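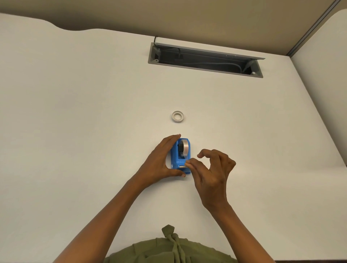

Teaching by Hand > Section 7: Recording a two-handed desk task

Kevlow Teaching Guide
Updated Sat 7 May

By this stage you will have the head camera fitted, the recorder paired with the base station and the practice exercises out of the way. If any of that is still on your list, do please go back and finish it first, as everything in this section leans on it. Put the kettle on if you like (the base station takes a few minutes to warm up anyway) and we'll go through your first proper recording together.

The task we'll use throughout is tearing a piece of clear tape from a desk dispenser. It looks almost too simple to bother with, and new teachers often ask if they can skip ahead to something grander. We'd encourage you to stay with it. One hand has to hold still while the other does something fiddly with its fingertips, and most of the jobs people later want their Brurno arms to learn have that same pattern in them somewhere.

What you'll need

A tape dispenser with a weighted or chunky base, in a strong colour. Blue works very well on a white desk.
A spare roll of clear tape.
A pale, plain desk that you can sit at comfortably, with your elbows free.
Your head camera, charged.
The task card for "Tape, tear and hold", from the back of your binder.

7.1 Setting up the desk

1. Clear the desktop. Cups, pens, phones and keys should all go somewhere out of sight, and so should your task card once you've read it.

2. If your desk has a cable tray, look at where the cables go. The tray can stay where it is, lid up or lid down, but leave it the same way for the whole session. Cables sitting inside the channel are fine. Cables trailing over the work area need to be tucked away before you begin.

3. Stand the dispenser in front of you with its cutting blade toward your body. A little to the right of centre is fine, and many right-handed teachers find it more natural.

4. Lay the spare roll flat on the desk beyond the dispenser, well clear of your hands. It plays no part in the tearing. The task card calls for it because the arms need to learn that a second roll of tape can be present and left alone.

5. Sit down and look at the dispenser the way you would if you were really about to use it. Check the preview on the base station. You should see both hands, the whole dispenser and a fair bit of bare desk.

Note: A wavy desk edge, a low side panel or a partition behind the desk will not trouble the recorder. There is no need to go hunting for a perfectly square desk, and one of our happiest teaching corners at Skikurstead is quite an odd shape.

Note: Soft, even light is best. If there is a hard shadow lying across your hands in the preview, try drawing a blind or turning off the desk lamp before you move any furniture.

7.2 Getting your hands ready

1. Push long sleeves up past the wrist. The camera should see your hands and a good length of forearm.

2. Have a glance down at your own clothes. A drawstring or tie at the neckline is quite all right if it stays at the bottom edge of the preview. If it swings in front of your hands when you lean forward, tuck it in.

3. Take off bracelets and large rings. A plain band can stay on.

4. Rest both hands flat at the near edge of the desk, one on either side. We call this the home position, and every recording begins and ends with it.

Caution: The cutting blade on a tape dispenser is small, but it is properly sharp. Keep your fingertips in front of the blade or above it, and never slide them along the teeth. If you do nick yourself, stop the recording, see to your hand, and leave the rest for another day.

7.3 Recording the task

1. Say "start" in your normal voice and wait for the single beep.

2. From the home position, bring your left hand to the left side of the dispenser. Let your palm curve around the body, with your thumb over the top near the roll and your fingers wrapped underneath toward the front. Hold it firmly enough that it won't skate about, though there's no call to squeeze.

3. Bring your right hand in from the lower right. Pinch the free end of the tape between your thumb and index finger, close to the blade. Let your other three fingers curl up loosely out of the way, so the camera has a clear view of the pinch.

4. Pause. A slow breath is the right length. This pause is the part people most often rush, and it gives the software a clean look at both grips before anything moves.

5. Draw the tape toward you, smoothly, until you have a piece as long as your index finger.

6. Turn your right wrist down and tear the tape across the blade in one motion. Your left hand stays exactly as it was.

7. Hold the torn piece up above the desk for another slow breath, then stick it lightly to the top corner of the side panel, or to the edge of the desk if you have no panel.

8. Return both hands to the home position and say "done". Wait for the double beep before you scratch your nose.

Note: If the tape tears badly, or sticks to itself, or you lose the end altogether, please carry on. Find the end, pick it loose and finish the task as you would on any ordinary afternoon. Say "done" as usual and press the yellow key on the base station to tag the recording as a recovery. We are very fond of recoveries. The arms have to learn what to do when tape misbehaves, and they can only learn it from you.

Note: Left-handed teachers should swap the hands over in every step and set the dispenser a little left of centre. Choose "Mirrored" on the start screen beforehand, as it can't be changed once a session is open.

7.4 How many, and how often

A full set for this task is 500 recordings, which sounds like a mountain when you've just finished your first. Nearly everyone settles into a rhythm after a while. Work in blocks of nine, and take your hands off the desk between blocks. Shift the dispenser slightly at the start of each block: a bit nearer, a bit further, turned a touch to one side. Move the spare roll now and then too.

Chae-won Won, who wrote the first version of this section, recorded 1,948 tears for the original tape set and asks us to pass on two bits of advice. Lower your chair before your shoulders complain, and keep more tape in the cupboard than you think you could possibly use.

Caution: Stop if your wrist or thumb begins to ache. Sore hands move differently from comfortable ones, and recordings made with a sore hand generally have to be thrown out.

7.5 Checking your recordings

1. At the end of each block, choose "Review" and watch the first and last recordings all the way through.

2. Look for the home position at both ends, a steady left hand, and a right pinch that isn't hidden behind the roll.

3. Delete anything where you were interrupted partway. Keep anything that is merely clumsy.

4. Choose "Send". The light on the base station goes green once the block has been received. Please don't unplug it while the light is flashing, even if it seems to be taking its sweet time.

If the preview shows your right hand dropping out of view during the tear, your camera has probably tipped upward. Loosen the side knob, nod it down slightly and tighten it again. If the hand tracking keeps losing your left thumb, try gripping a little further back on the dispenser, so that less of your thumb sits against the shiny part of the roll.

For anything else, the Kevlow teaching desk is happy to help. Ask for Elvira Sotelo about recordings and tagging, or Joon-young Cheon if the trouble is with the camera or base station. Have your block number handy when you ring.

Next: Section 8, Handing an object from left to right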